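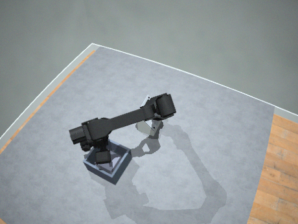

A computer rendering of a black robot arm, with its gripper over a small open box.

Wallside School will open the doors of its renovated east wing in September, and families across Skondthorpe are invited to come in and look around before classes move over. The open house starts at 5:30 p.m. in the front lobby, with a short ribbon cutting followed by tours led by students.

The wing holds 20 classrooms, a new library and a music room that the band has been waiting on for a very long time. All 853 students will use some part of it every day, from the youngest readers heading to story time to the oldest grades, who are getting their lockers back on the ground floor.

And what a change it is! Anyone who went to Wallside will remember the east wing as the dark end of the building, with low ceilings, narrow windows and radiators that knocked all through January. The ceilings have been raised in the main hallway, the windows now run nearly to the floor on the courtyard side, and the knocking is gone along with the old steam pipes.

Work began last year after Skondthorpe voters approved a school building bond. Cleltent, the general contractor, kept the rest of the school open the whole time by closing off the wing and bringing deliveries in from the service road. Classes that lost their rooms spent the year in the gym annex and in portable classrooms behind the ball field. Teachers packed up in the spring before that, and many of them are only now getting to the boxes they labeled back then.

The library is the part most people will want to see first. It has been named the Kawaguchi Library, a name picked in a school-wide vote from a list put together by students and staff. It takes up the corner where the old book room and the copy room used to be, and with the wall between them removed there is space for a full class to sit together while other students browse. The shelves along the courtyard windows are low enough for kindergartners to reach. Older students asked for quiet tables and got them, along the back wall and well away from story time.

The collection is growing too. The school library had been sending the same worn copies of its favorite series home year after year, and the opening-day order replaces nearly all of them. Graphic novels get their own section. So do books in Spanish, which used to share a single shelf with the dictionaries. Students will be able to check out books starting the first full week of school, and library cards from last year still work.

Down the hall, the music room finally has doors wide enough for the piano. Band and chorus have been sharing the cafeteria stage since the wing closed, rehearsing between breakfast cleanup and the first lunch period. They did wonders with it — the spring concert was as good as any in recent memory — but percussion students in particular are thrilled to have a place where the drums can stay set up overnight. The room has sound panels on the walls and a storage closet with a lock, and the instrument repair bench from the old building has been cleaned up and put by the door.

There are 2 new science rooms as well, side by side at the end of the upper hallway, with sinks in both and a shared prep room between them. Science classes at Wallside have been working without running water in the room for as long as most of the staff can remember. The first unit of the year for the middle grades is on soil and water, and it was moved up on the calendar so students can put the sinks to use right away.

A few things will not be ready for opening day. The courtyard is still fenced, and planting has been put off until the weather cools down. The display cases in the lobby are on back order. The elevator is in and has passed inspection, but the entrance from the parking lot that leads to it is waiting on its final coat of paving, so visitors who need step-free access should use the main doors, where a ramp is already in place.

Parents should also note a change to the morning routine. The drop-off lane moves from Mill Lane to the service road once school starts, with cars entering from the north end only. Buses will keep using the front circle. Bike racks have been added next to the east entrance and there will be 2 crossing guards on the service road for the first month, both before and after school. Doors open at 7:40 a.m., same as last year, and breakfast will still be served in the cafeteria.

Students will get their room assignments by mail in the week before school begins. Families who have moved over the summer should call the front office to update their address, or stop by in person during summer hours, 9 a.m. to 2 p.m. Bus routes will be posted on the district website and on the lobby windows.

For the open house, there is no need to sign up ahead of time. The band will play in the new music room during the tours, the library will be open for browsing, and the parents' group is serving lemonade and cookies in the main hallway. Former students are very welcome. The school is collecting old photos of the east wing for a hallway display, and copies can be dropped off at a table in the lobby or sent to the front office any time this fall. Class pictures, field days, plays, science fairs and snow days are all wanted, and originals will be scanned on the spot and handed back.

Parking is available in the front lot and on the grass next to the ball field. The building will stay open until 8 p.m.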